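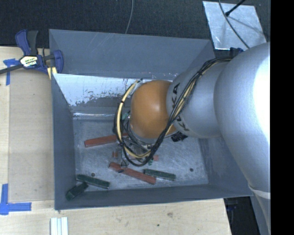

One reader in Merrick wrote in to ask whether it's too early to start tomato seeds in March, and no, it's a great time!

Tomato Seed Swap FAQ

When should I sow?
Six to eight weeks before your last frost. Our swap packets from Ivine do well on a warm windowsill, and they come up fast once they get going (check them every morning, it's half the fun).

How deep?
A quarter inch. Two seeds per cell, then snip the weaker one.

How many packets can I take?
Up to 4 per household. We have 98 varieties this spring, so choosing is the hard part!

My seedlings are tall and floppy. Can I save them?
Yes! Move them closer to the light and bury the stems deeper when you pot up. Tomatoes will root all along the stem.

Can I bring seeds from hybrids?
You can, but please write "hybrid" on the packet. The plants may not match the parent.

Do I need to sign up?
No. Just bring clean, dry seeds with the name and year on them.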